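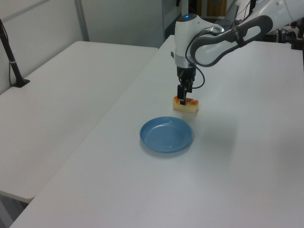

*Gripper at the white table, lowered onto the small food item with the orange-red top.*

**Saturday, late morning**

Kettle on, windows open, and the Vusonura card is finally in the Dakau machine. It's a longer card than I'd pictured (the drive cage had to come out again, sorry to whoever put it back so neatly) but it sits well and the side panel closes if you're gentle with the power lead.

First go with the new Narkedetti driver gave me a black screen at the login page, which brought back fond memories of November. Went back one version, booted fine, fans lovely and quiet. I've left the installer for the older one in the shared folder, so please use that until we've had a proper look at the logs.

Ran the Tai render loop for 1000 passes with the case shut. Idle was 36 degrees, and it settled at 71 under load after 30 minutes or so — far kinder than the old card, which used to roar like a hairdryer. Power at the wall peaked at 157 watts. I did see two dropped passes near the beginning, both while the desktop was still loading its bits and pieces, and none afterwards.

Still to do: try the other slot, find the short screws, and repeat the loop with the second monitor plugged in. Old card is in the grey drawer, bagged, fan still rattling.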